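Kitchen Shelf Tips: Setting Up Open Cubbies for a Robot Arm
Notes by Ourania Kourkoulas, 22 January 2025

These tips come out of the placement trials we ran at Gandomley in October. The question was narrow: how much of a pick failure depends on the arm, and how much on how the shelf is laid out. We ran 90 picks on a shelf arranged the way a household would leave it, then 90 more on the same shelf after applying the rules below. Failed picks went from 30 to 3. The control software, Brurkard, was not changed between the two sets.

A failed pick was any attempt in which the item was dropped, knocked over, pushed out of reach, or not lifted within 60 seconds. Touching a divider was logged separately and did not count as a failure.

1. Space on the top surface

Leave one hand width of clear surface on the side the hand comes from. Most failures on the top surface in the first set were contacts with a neighboring item before the fingers closed on the right one. Tall items do the most harm. Round fruit comes second, as it rolls when brushed and the planned grasp no longer fits.

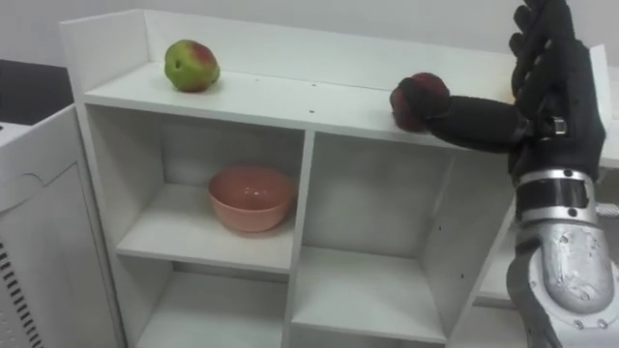

Grasp position matters more than grip force for round items. Raising the force in a short side test gave bruised fruit and no better hold. Moving the contact point did help. With the fingers upright and the thumb laid across the shelf top, the thumb can press on the side of the apple near the front edge and pin it against the rest of the hand. The green apple by the back panel is a harder case for the same posture, and fruit left that far back should be brought forward. A raised back panel is still worth having. It gives rolling items a stop.

If you keep several pieces of fruit out, space them and use the full width of the top. A fruit bowl hides the lower pieces from the camera and was the slowest layout we timed.

2. Bowls

Put deep bowls in an upper cubby, one to a cubby, no stacking. Pull them forward until the rim is a thumb's length from the front edge. A bowl toward the back wall can be seen well enough, but the wrist has to enter the cubby to reach it and the clearance above the rim gets small. Matte or glossy made no difference under our lighting. A direct lamp might change that - we did not test one.

3. Low cubbies

The bottom row had the worst results in the first set. The arm comes in from above and in front, so the forearm hides part of the opening during the last stretch of the reach. Brurkard then works from the last clear view. Anything that has shifted in the meantime is missed.

Three changes helped:
Keep light cups away from the dividers. The gripper needs room on both sides.
Do not stand one item directly beside another of similar height.
Leave an empty cubby above anything that is picked often.

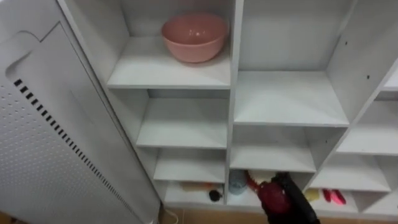
Clear and translucent cups need extra care in the low cubbies. Depth readings on them are poor, and Borkowska, our second planner, tended to place the near wall of a cup too far back. A plain paper liner on the shelf board fixed most of this. The liner should lie flat and stop short of the front edge, or the fingertips will catch it.

Small flat items should not be stored low at all. They were picked reliably only when propped against a side wall, and propping them took longer than putting them somewhere better.

4. The shelf itself

Fix the unit to the wall. A light shelf moves when the arm leans on it, and the shelf map has to be taken again. Fill spare screw holes if you like, but they had no measurable effect on the picks.

Check the board heights against the stored map after any move. We use the Pletidley gauge block for this. A steel rule does the same job more slowly. An error of 3 mm in board height was enough to make the fingertips scrape on low items.

5. Limits of the result

One shelf, one room, one set of household items. The order of the picks was shuffled within each set, but the two sets were run one after the other, so drift in the arm calibration cannot be ruled out. We recalibrated between sets and found no change worth correcting. Soft packaging was left out of both sets. A repeat with bags and pouches is planned on the same shelf, using the same definition of a failed pick.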